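# Clear lids left on the shared table after lunch: how should they be stored and matched?

**Kai-wen Chiang**
Posted in: Shared kitchens and staff rooms

I have recently taken over responsibility for the kitchen and the adjoining work room on the second floor of our building at Ternness. The room has a long wood-grain table with a cable grommet towards the far edge, and a counter behind it. It is used for meetings in the morning and for meals from noon onwards.

The difficulty concerns food containers. The organisation bought a quantity of clear rectangular containers with clear lids in September, so that staff would stop bringing disposable ones. The containers themselves are generally washed and returned to the cupboard. The lids are not. They are set down on the table while people eat, and as they are transparent and almost flat they are overlooked when the table is cleared. Under the ceiling lights the table top has a strong glare at midday, and it is quite possible to put a folder down on a lid without noticing it. One colleague has already cracked one in this way.
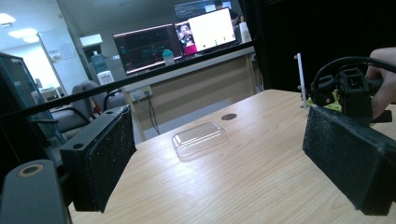
We have tried placing a notice on the cupboard door, with no measurable effect. I should be grateful for advice on the following points:

- whether lids ought to be stored on the containers or separately;
- how to mark a clear lid so that it can be seen and matched, without the marking coming off in the dishwasher;
- whether it is sensible to allow lids to be placed directly on the table at all, given that the surface is also used for papers.

I would add that the cupboard is narrow. It has two shelves, and one of those is taken up by plates. Replacement lids cannot be ordered without the containers, so each loss leaves us with a container that is of limited use. Please assume that any arrangement must be followed by people who are in a hurry and who did not ask for it.

---

**Hui-mei Choi**

I manage the catering stores for a training centre and have dealt with this matter at some length. My recommendations are set out below in the order in which I would carry them out.

**Storage.** Lids should be stored separately, upright, in a rack. Containers should be nested. Storing each container with its lid fitted takes up a great deal of shelf space, and it also traps any moisture left from washing, so that the next user finds a stale smell. A plain wire letter rack will do very well for rectangular lids. It should stand at the front of the shelf, where it can be reached without moving anything else. We previously kept ours behind the containers and found that people left the lids on the draining board, as reaching over was too much trouble.

**Marking.** I do not recommend marker pen, including those sold as permanent. In our kitchen it had faded badly within a few weeks. A narrow strip of coloured dishwasher-safe tape along one short side has lasted considerably better. Clean the lid with warm water and washing-up liquid, dry it fully, apply the tape, press it down along its whole length, and leave it for a day before the first wash. Keep the tape away from the raised rim, or the lid may not seat properly. If you have more than one size, use one colour for each size and put the same colour on the base of the container.

The colour matters more than one might expect. We began with pale yellow, which was close to useless on a light wood surface. Dark blue can be seen from the doorway.

**The table.** I would not forbid lids on the table. People need somewhere to put them while they eat, and a rule of that sort will be ignored by the second week. A shallow tray in a dark colour, placed at one end of the table before lunch, gives them an obvious place to go. Whoever clears the table then carries the tray to the sink as a single item — this has reduced our losses more than anything else we have tried.

Lids should be put down with the outer side against the tray, so that the side which has been over food faces upwards. This keeps sauce and condensation off the surface. A damp lid left on wood for an afternoon may leave a mark, depending on the finish.

As to quantities, we hold 600 lids across the centre and could account for 406 at our first check. The shortfall was chiefly a matter of lids taken home inside bags. I mention it so that you are not discouraged if your first count is poor.

---

**Krishnamoorthy Panicker**

Buy containers with coloured lids next time.

---

**Wendelin Gruber**

I agree with most of what Hui-mei Choi has written, with one reservation regarding the tape. Where the dishwasher is run on a very hot programme, as ours is at the Stuton office, the ends of the tape begin to lift and food collects beneath them. We cut the corners of each strip to a curve, which delays this, but the strips must still be inspected and replaced from time to time. Any lid with lifting tape should be taken out of use until the strip has been removed and the adhesive cleaned away. Cooking oil on a soft cloth will shift it, followed by an ordinary wash.

On the question of glare, it may be worth asking whether the lights directly over the table can be switched separately from the rest. In our case they could, and the switch had simply never been labelled. With that row turned off at midday the table is pleasanter to sit at, and clear objects are easier to see.

Cracked lids should be discarded promptly. Small pieces can break away along the crack. The containers left without lids need not be wasted. Ours hold tea bags, sachets and teaspoons in the drawer beside the kettle.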